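Shelf life, storage and the 5 per cent rule

I have kept a stock list for the kitchen cupboard since February. It began as a spreadsheet and has now moved to Pondeck, which handles dates properly and does not turn batch codes into scientific notation. The list holds 278 lines, one per item, each with a purchase date, a printed date and the date it was finished or thrown out.

The printed date is a poor guide to texture. Crackers and fried snacks go soft when they take up moisture, and the rate depends mostly on the seal and the humidity of the room. Our flat in Dunleavy sits at 41 per cent relative humidity with the heating on and well above that in a wet spring. An opened bag closed with a clip lasts three days before I would call it stale. The same bag folded twice and put in a lidded tin lasts nine.

Rosalind Oyelaran wrote to ask whether desiccant sachets help. They do in a tin, provided the tin is not opened every hour. In a clipped bag I could measure no difference - the clip leaks faster than the sachet can absorb.

My rule for buying is simple. If more than 5 per cent of a category was thrown out in the previous quarter, I buy the smaller size next time, even where the price per gram is worse. Rice and dried beans have never triggered it. Savoury snacks have done so twice.

We use cookies to remember your settings. Accept | Manage 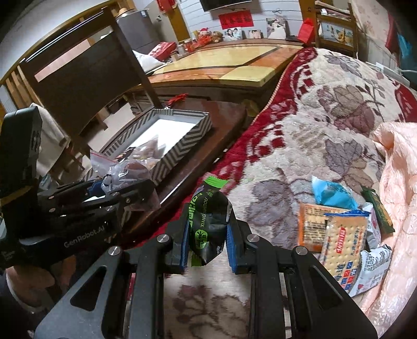

The rule has one weakness, in that it treats a half-eaten bag the same as an unopened one. I shall record weights from next month and see whether the order of the categories changes.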